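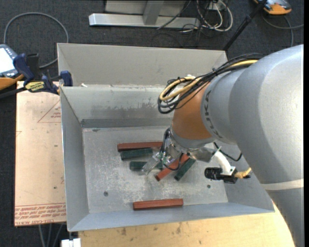 I bought the Skatau crossbody in September, after eighteen months of carrying a tote that had stopped being a bag and become a place where receipts went. It cost $129, which in my house is the price at which a purchase has to be mentioned out loud. The site offered it in a color called Moss and a color called Brick, and I spent a whole evening going back and forth between them on a screen that I suspect makes everything look a little better than it is. Moss is a dark green, pretty much the dark green of the blocks lying in that metal bin, and Brick is close to the reddish-brown ones next to them. I went with Moss. I own one brown coat and four pairs of black pants, so you can imagine how much the decision mattered.

First, the leather. It arrives stiff. The product page says it "relaxes with wear," and it did, in the second week, mostly at the corners. The strap took longer. For the first few days it stood up off my shoulder by itself like it had somewhere to be. If you wear thin sweaters, expect a dent.

The size is listed as medium. Into mine go a phone, a wallet, keys, a small umbrella, sunglasses in a soft case and one paperback, provided the paperback isn't ambitious. A hard glasses case will fit if you give up the umbrella. A water bottle will not fit at all, and I tried three.

There are five pockets, and I use two. One is a slot on the inside back wall that seems to be meant for a pen, or possibly a single breadstick. Another sits behind the front flap and closes with a magnet so strong that the first time I opened it on the train a man across the aisle looked up. The zipper pocket is the good one. It runs smoothly, it's deep enough for a passport, and the pull is big enough to find with gloves on.

The hardware is brushed, not shiny, and so far the finish has held up except on the left strap ring, where it's starting to go pale. I wrote to customer service about it and got a reply the next morning from Lucyna Żak, who asked for a photo and then mailed me a new ring with a tiny screwdriver. The screwdriver is excellent. I've used it on two pairs of glasses and the toaster.

How does it compare? I borrowed my sister's Baloch saddle bag for a weekend. Hers was $73 and it's softer, lighter and nicer to wear right out of the box. The lining had a hole in it by spring, and she now keeps her change in an envelope. The Wuvix one that everybody had last year looks great in a mirror and holds a lipstick.

A few complaints I can't fit anywhere else. The dust bag sheds. The strap adjusts by holes and my height falls between two of them. The green left a faint mark on a cream cardigan, which came out with dish soap, but I did have to stand at the sink and think about my choices.

Would I buy it again? Yes, on sale, and I'd still get the green. If you need to carry a laptop or a lunch, get something else and keep your old tote. Mine is hanging on the closet door with the receipts still in it.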